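Moving my aunt's recipes out of the shoebox

April 10, 2026

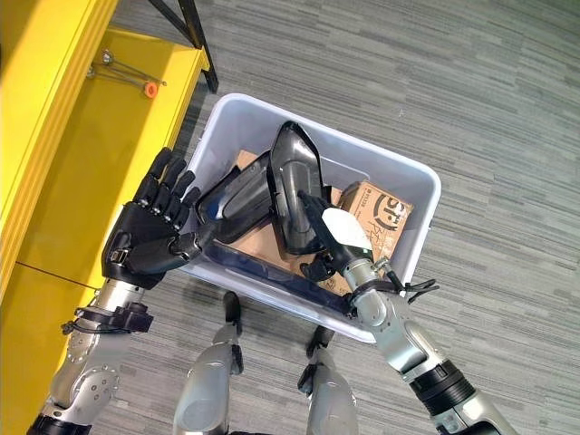

My aunt Remedios Cuesta wrote her recipes on whatever was near her. Index cards, the backs of bank envelopes, a page from a desk diary. When she moved to the apartment on Malter Street last August she gave me all of it, 232 recipes in two shoeboxes and a cookie tin, and asked me to make something her grandchildren could use. I had pictured an orderly job. For the first month the project looked a lot like a white plastic bin on a carpet, crowded with things and with cardboard under them, and I had to get past that stage before I could sort a single card.

The first decision was whether to type them or copy them. I did both. Typed pages are easier to cook from, but her handwriting tells you things. She pressed harder on the words she meant, so "do not stir" in the rice recipe nearly goes through the card.

Spelling was the second decision. She wrote in Spanish until 1980 or so, then in English, then in whatever came first. My mother, Encarnación, thought I should fix all of it. I fixed the amounts and left the rest alone. "Bake until is brown" is clear enough.

The amounts took most of the winter. A lot of the older cards say "a glass" of oil or flour. I called Remedios and asked which glass. She said the green one. The green one broke years ago, so she poured water into a jar until it looked right to her and I measured that. Then I made the almond cake twice, and the second one was close.

Some cards I could not place at all. One just says "Carmela's, with less sugar." I wrote to Carmela Urquijo, who lived next door to them for years, and she sent back four recipes and said it could be any of them. I put all four in.

Denise Tapley at the library showed me how to scan the envelopes so the pencil would show up – gray setting, not black and white. I had already done a stack the wrong way and had to start over.

The finished book is 337 pages in a ring binder, with the soups first because she asked for that. I have two copies printed. My cousins want more, and the copy shop needs a week. I still have the cookie tin to go through again, since there were a few loose pages under the lining that I missed.

Posted in Family, Kitchen | 6 comments | 2 shares

Contact | © 2026 | Back to top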